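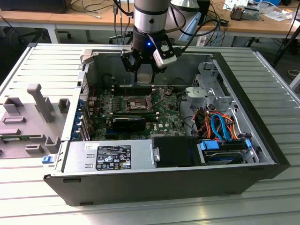
Mestari pulled from Zervas after full copy turns up on pirate sites

16/01/2019

I was all set to write something cheerful about Mestari this week. It's the first proper film to come out of Nimmont in ages, my sister-in-law is in the wedding bit (back of the hall, green hat, blink and you've missed her) and I've been banging on about it to anyone who'll listen. Well, so much for that. The whole thing went up on at least three free download sites on Monday night, four days before it was due to open, and by breakfast it was all over the forums.

It's a clean copy too, which is what has got everybody so upset. We're used to the wobbly ones filmed from row G with someone's head in the way. I haven't watched it and I'm not going to, but people who have say there's no watermark and the subtitles are the finished ones, with the late spelling fixes in. That points to one of the preview files sent out before release. There were 268 of those, according to the distributor, most of them to cinemas and reviewers (I had one, so yes, I've been asked about mine, and yes, I was happy to answer).

I rang Corina Cozma, who is handling the release, and to her credit she picked up. "We know which batch it came from and we don't yet know whose it was," she told me. She wouldn't go further than that and I didn't push. Her team have been sending takedown notices since early Tuesday, 239 when we spoke, and she says most of the links do come down within a few hours. Then they pop up again with a different name on them. One had been listed as a cookery programme!

The upshot for the rest of us is that Zervas, the streaming service, has taken Mestari off its February page. It was meant to go there after a short cinema run. A message on the site says only that the title is "under review", and when I wrote to ask what that meant I got the same two words back with a reference number. Corina thinks it'll be sorted. The fee from Zervas was going to pay off the last of the sound mixing, so you can see why she'd want it to be.

The director, Fotis Zacharopoulos, posted a long message on the film's page on Tuesday afternoon and I thought it was rather decent of him. He didn't call anyone names. He said he'd downloaded plenty of things himself as a student in rooms with no heating, and that he understood it, but that a film this size lives or dies on its opening weekend. He also asked people to stop sending him the link to let him know. He has had it more than 2000 times. 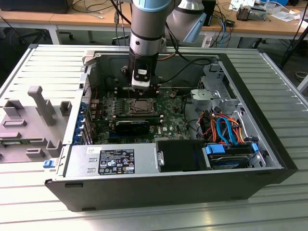 A desktop tower with its side panel off and a gripper lowered over the motherboard.

Now, the cinemas. As I write, the Friday opening is still on, at the Nimmont Picture House and at six other places along the coast. The manager at ours says advance bookings stood at 2426 for the first week before all this, and only a handful have asked for their money back. If anything she's had more calls than usual, mostly from people who hadn't heard of the film until it got pinched. I'd like to think that's a good sign, but phone calls aren't tickets, and the forecast for the weekend is dreadful.

Some of you will remember Pruvivska going the same way a couple of winters back. That one leaked a fortnight early, the cinemas got cold feet and it played to half-empty rooms for six days before it vanished. Lovely film, too, and I still can't find a decent disc of it anywhere. Corina worked on that as well, in a junior job, and she said it had been on her mind all week.

A few readers have written in to ask whether they'd get in trouble for having clicked on the link. I'm no lawyer and I can't tell you. Corina says they're going after whoever put the file up and the sites carrying it, and that's all she'd say on the subject. If you've got it sitting on your computer, I'd bin it and come along on Friday instead.

Doors are at seven, film at half past, and Fotis is still planning to take questions afterwards. The Saturday matinee is the one with the bigger subtitles. Tickets from the box office or the usual website, and they've put on a late bus back to the harbour.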